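Wirkier pauses two-arm kitchen cell after wrist cable fault

FOR IMMEDIATE RELEASE
3 April 2020

Wirkier today confirmed it has stopped automatic running on its two-arm tabletop cell after a fault in the right arm. Nobody hurt. No customer sites affected. Details below, more to follow when we have them.

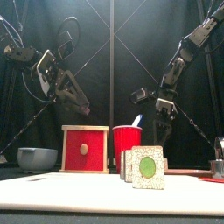
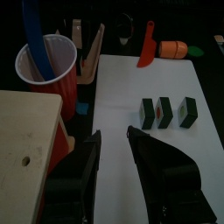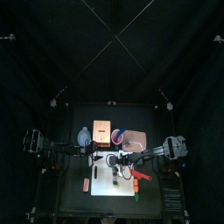 Two arms, one shared table, toy food and household items.

What happened: during run 174 of a planned 1000, the right arm lost the signal from its wrist camera while moving toward the board. The arm should have stopped at once. It did not. It carried on along its last planned path for 53 millimeters, then touched the left gripper and tripped the force limit. Both arms halted. An operator outside the cell pressed the emergency stop as well, per procedure.

Cause, as far as we know it today – a camera cable with too little slack at the wrist joint. At full bend the connector was pulled part way out. A second problem sits in the software. The controller treated the missing picture as a slow picture and kept waiting for it, with the arm still moving. That is the part we take most seriously. Cables come loose. The arm has to stop when they do.

Damage is small. One bent finger on the left gripper, one connector, scuffed housing. Parts are on the shelf.

What we are doing now:

Automatic running suspended on this cell and on the matching cell at Jimora. Slow manual moves only, one arm powered at a time.

All wrist cables to be rerouted and clamped, then checked at full bend in both directions.

Controller update so that any lost camera signal stops both arms, not just the one it belongs to. The update is being written by Ferkevix, who supply the motion software, and tested by us before it goes on any machine.

Independent review by Watkins. They recieved the full logs this morning, including the 26 runs before the fault. We will publish there findings, good or bad.

Runs 1 to 173 are being checked for shorter signal drops that went unnoticed. Until that is finished we ask partners not to use timing results from this series. Grasp results are on hold too.

Restart: no date yet. The October demonstration stays on the calendar for now – we will say so early if that changes.

Partners running their own two-arm cells with the same wrist mount should power down, check cable slack at the wrist and look for wear near the connector. If in doubt leave it off and contact Wirkier support before the next run.

Media inquiries: Wirkier press desk. Technical questions from partners go to the support line as usual.

ENDS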